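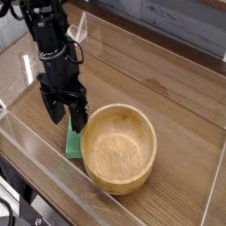
The round wooden bowl on the table.

I have been eating the same breakfast since May and I think I have finally got it right, so I am writing it down before I start fiddling with it again.

It is only porridge. For years I made it in the microwave with milk, and it was either a puddle or a brick, and usually some of it was on the glass plate. Then I stayed with Sioned Parry for a few nights and she made it in a pan with water and salt and nothing else until the end. I didn't expect to like it. I had two helpings and asked her to write down what she did, which was a short note.

Mine has drifted a bit from hers. I put one mug of oats in the pan with 400 ml of cold water and leave it while I feed the cat and find my glasses. Ten minutes is enough. A pinch of salt goes in, then I put it on a low heat and stir it now and then until it starts to plop. Milk goes in at the end, a splash at a time. This makes enough for two people, or for me and then me again at eleven.

I have tried most kinds of oats by now. The jumbo ones take too long on a work day and I end up eating them half done. The very fine ones turn to paste. Ordinary rolled oats from the big bag are fine, and the big bag lasts me well into the next month.

Toppings are where I went wrong for a long time. I used to put everything on -- banana, seeds, honey, a spoon of peanut butter -- and it was more like pudding. Now I have stewed apple if there is any, and brown sugar if there isn't. On Tuesday I had the last of the plums, cooked down with a bit of orange peel, and that was very good.

The pan needs cold water in it straight away. Hot water seems to glue the oats on, and I have scraped at that pan with a wooden spoon more often than I would like.

I still want to try it with barley. Sioned says it needs soaking overnight and that I won't remember to do it. She is probably right, but I have bought a bag anyway and put it next to the kettle.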